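Parnisero Play Kitchen - March report to Hollholm

The second play table is now set up and in use on Wednesday mornings. Lesego Potgieter chose the toy food and cookware, and Ruth Agudelo keeps the list of what we have.

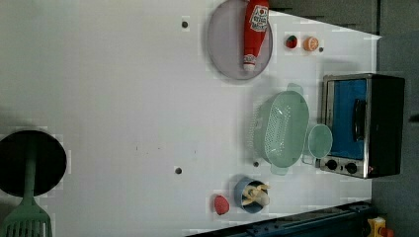 Toy kitchen items on the white table, with the colander next to the toaster oven.

We have spent 194 of the 1000 granted so far, all of it on toys. Children go to the fruit first - the banana and the strawberries most of all. Next month we plan to buy a second plate and more cups. Pierina Russo will send the receipts.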